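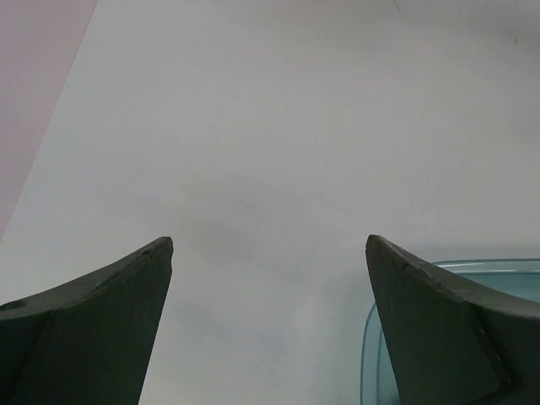
Valtatar, Issue 297, page 4

Su-bin Yeo tightened the last screw and sat down on the floor of the garage.

"Try it now," she said.

I-seul Ma typed the command. She had given the two arms one name, Cele, as if they were a single person.

"She is shy today," I-seul said.

"She is a program with 751 lines."
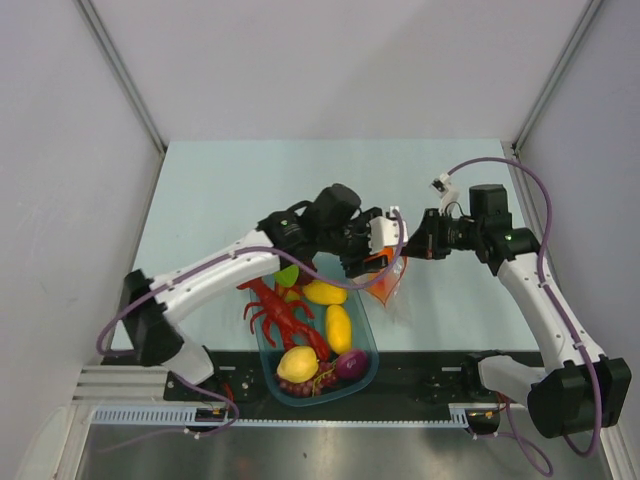 "So were you, when I met you," said I-seul, and she moved her chair closer to the lemons. Su-bin wanted to answer, but a motor began to hum, and both women stopped talking.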